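Prosa 516 Free-standing Air Cleaner

Maker: Lacson
Supplied by: Durnton
Page last revised: 2024-07-18

The Prosa 516 is a mains-powered, floor-standing air cleaner for workrooms, teaching rooms, studios and offices. It draws room air through a grille at the base, passes it through two filters and returns it through the top. It does not heat, cool or dry the air, and it does not bring in air from outside. No ducting or fixed wiring is needed.

Airflow

The model number refers to the airflow in cubic metres per hour at the highest setting, measured with clean filters fitted. Airflow falls as the main filter loads with dust. The controller raises the fan speed to make up for part of this loss at settings 1 to 3. At setting 4 the fan is already at full speed and no correction is made.

To find the air change rate, divide the airflow at the chosen setting by the volume of the room. Large cupboards and full-height storage can be left out of the room volume. For rooms with an open doorway to a corridor, allow for some air passing between the two.

Filters

The pre-filter is a washable mesh panel behind the base grille. It catches lint, hair and coarse dust. The main filter is a pleated cylinder with a bonded seal at both ends. It cannot be washed, brushed or blown clean with compressed air, and doing so will damage the pleats.

A carbon sleeve is available for rooms where there are mild smells from paint, glue or cooking. The sleeve fits inside the main filter and lowers the airflow slightly at every setting. It has a limited capacity and should be changed when smells return. The carbon sleeve is not suitable for solvent fumes from spraying or for welding.

Use with personal protection

The Prosa 516 cleans the air of the room as a whole. It does not capture dust at the point where it is made, and it does not replace a mask where a task calls for one. Glasses wearers should check that the mask seals over the bridge of the nose, as a poor fit there sends warm breath up behind the lenses.

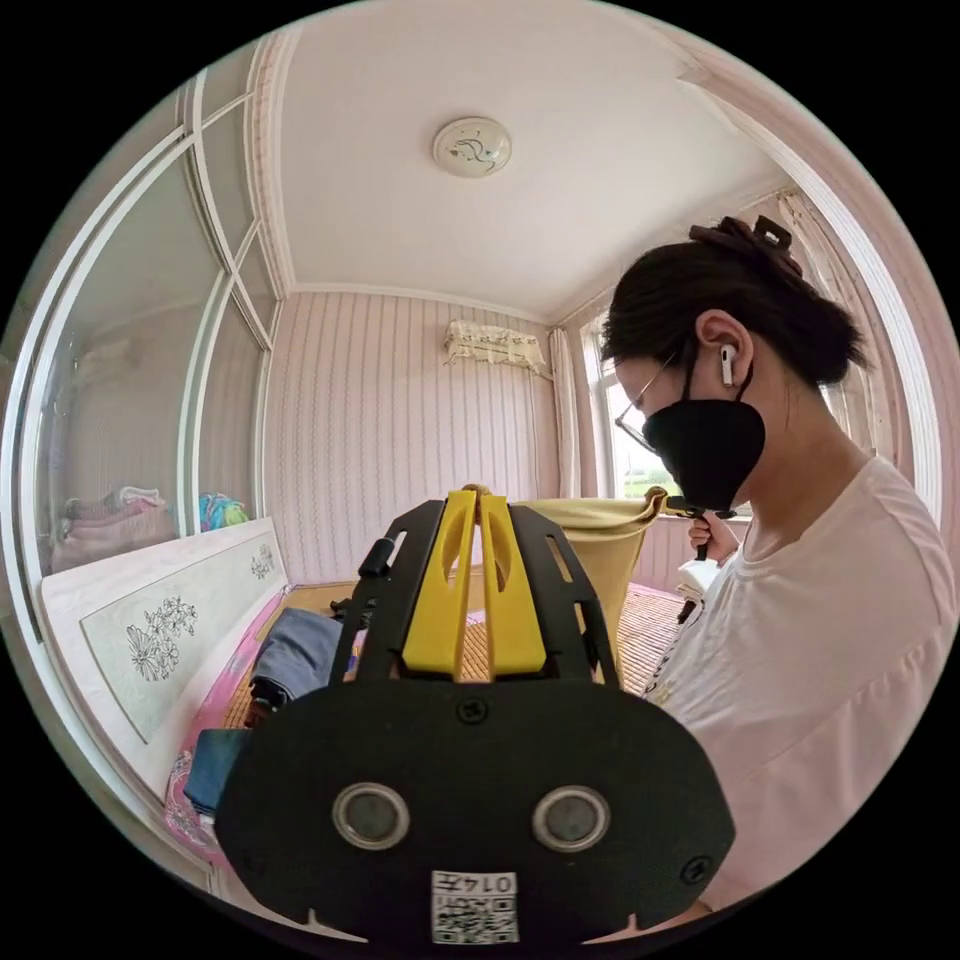

Face mask worn with thin-framed glasses.

Where dust is made at one fixed point, such as a sanding bench, fit local extraction first and use the air cleaner for what remains.

Placing the unit

Stand the unit on a firm, level floor. Leave a clear gap of at least a hand's width between the base grille and any wall or furniture. The outlet at the top must not be covered, and nothing should be stored on it.

In a long room, place the unit near the middle of a long wall. In a square room, a corner is acceptable if the base grille faces into the room. Avoid placing it directly beside an extractor fan or an open window, where it will mostly clean air that is about to leave. Do not place it where the cable must cross a walkway.

Air leaves the top at an upward angle. People seated close to the unit may feel a draught at settings 3 and 4. Turning the outlet ring sends the flow towards the opposite side without any loss of performance.

Controls

Four fan settings and an automatic mode are selected from the top panel. In automatic mode the fan follows a particle sensor mounted behind the side vent. The sensor responds to fine dust and smoke. It does not respond to gases, carbon dioxide or damp. Steam from a kettle can raise the reading for a few minutes.
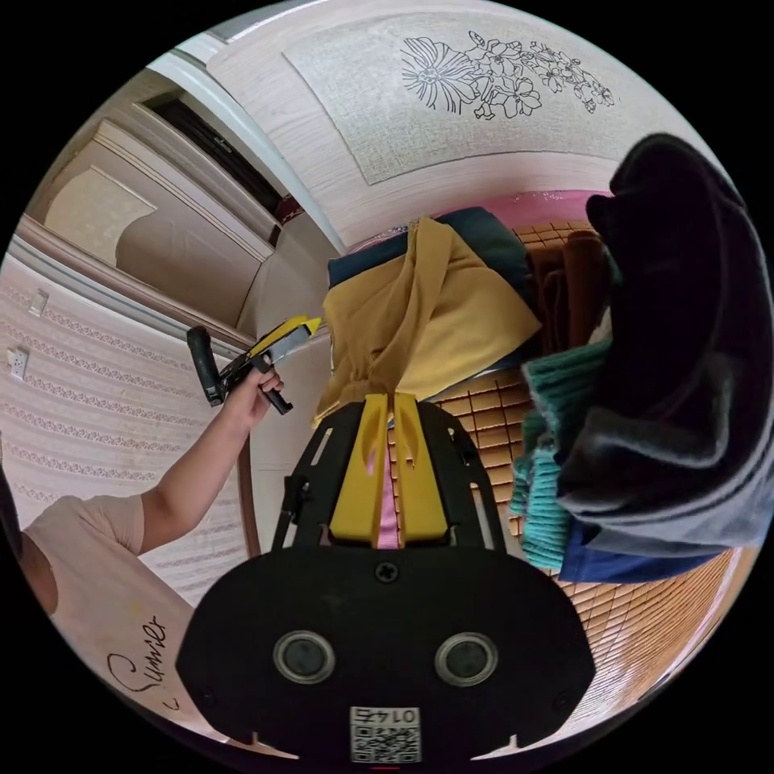
The sensor vent should be wiped with a dry cloth when the pre-filter is cleaned. Sprays must not be used near it. If the sensor is blocked, the display shows a steady amber light and the unit runs at setting 2 until the fault is cleared.

A key lock is fitted for rooms open to the public. With the lock on, the fan setting cannot be changed but the unit can still be switched off at the wall. The last setting is kept after a power cut.

Sound

At setting 4 the sound level is 57 dB(A) at one metre. Most rooms used for speech will need setting 2 or lower while occupied. A common arrangement is to run setting 4 before the room opens and automatic mode for the rest of the day.

Care

Switch off and unplug before opening the cabinet. Rinse the pre-filter in lukewarm water without detergent and refit it only when fully dry. The filter light comes on when the measured pressure drop passes its limit, and the main filter should then be changed. Used filters should be bagged before they are carried through the building.

To reset the light, hold the mode key for five seconds with the cabinet closed.

Technical data

Height: 1254 mm
Base diameter: 467 mm
Airflow, setting 4: 516 m³/h
Sound level, setting 4: 57 dB(A) at 1 m
Supply: 230 V, 50 Hz, single phase
Plug: UK, fused
Cabinet: powder-coated steel
Castors: optional, two with brakes

Spares and options

Main filter, pleated cylinder
Pre-filter panel
Carbon sleeve
Castor set
Spare lock key
Gradov wall bracket for the cable, with screws

The castor set adds to the overall height given above. Units delivered before February were fitted with an earlier base plate and need the adaptor ring, which can be ordered with the castors at no charge.

Delivery

Units are sent upright on a pallet with the main filter already fitted. Remove the transit film from the filter before first use. The film is under the top cover and has a red pull tab. Running the unit with the film in place will trip the motor cut-out, which resets after the unit has been unplugged for ten minutes.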